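Grey felt strip on a pale wooden tabletop: marks and curling
Posted in Furniture care, Benddale Household Help

Koltden_Reader

I have a table with a light wooden top, long visible grain and a few darker knots, finished with hardwax oil last January. A lamp and a heavy printer stand on it. To keep them off the surface I bought a roll of grey felt, self-adhesive on one side, and cut it into long strips. I have two problems. First, the strips curl at the ends and will not lie flat. Second, I am not sure the adhesive backing should touch an oiled surface at all. One strip is still unused and I have not peeled the backing.

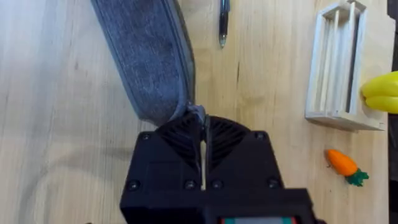
The roll was stored tightly wound for a couple of years, so I assume the felt has taken a set. Ironing has been suggested to me, but the label does not state whether the felt is wool or polyester. The felt is 4 mm thick. I would like to know how to flatten it, and whether to stick it to the table or to the underside of the printer.

Tadeo Arancibia

Stick it to the printer, not the table. Adhesive holds poorly on an oiled finish, and when you pull it off later it can leave a dull band that needs cleaning and a fresh coat of oil. The plastic base of a printer gives a much better bond. Wipe the base with a damp cloth, let it dry fully, press the felt down firmly and leave it for 24 hours before the weight goes on.

For the curl, do not iron until you know the fibre. Wool felt will take a warm iron through a damp cloth. Polyester felt can glaze or shrink, and any heat will soften the adhesive through the backing paper. Unroll the strip, turn it so that the curl faces down, and put a flat board on it with a few books on top. Two days is usually enough. If the ends still lift, bend them gently the opposite way and repeat.

To find out the fibre, cut a sliver from the end, take off the backing and leave the sliver overnight in a little fresh household bleach, in a glass jar by an open window. Wool breaks down. Polyester stays more or less as it was. Keep the bleach away from the table and from any other cleaning product.

Cut the strips roughly 6 mm short of the edge of the base on each side so that they do not collect dust. Round the corners with scissors, as square corners peel first. Check the felt now and then for grit, particularly if the printer gets moved. Grit held in felt will scratch a floor or a tabletop just as well as bare plastic does.

If you have already stuck a strip to wood, lift one end and pull it back slowly, low and along the grain. Residue on oiled wood comes off with a little of the maker's own oil on a cotton cloth. Leave it ten minutes, then wipe dry. Lay the used cloth out flat outdoors to dry before you throw it away, as oily cloths can heat up and catch fire. 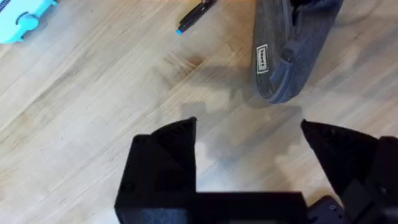
Arnulfo Tello: I would skip the adhesive altogether. Plain felt from Ostis, no backing, laid loose under the lamp. It stays put under the weight and you can shake it out. Mine has been under a sewing machine since 12th June and the oil finish looks the same as the rest of the top. Dark colours can bleed if they get wet, so test a corner on white paper first.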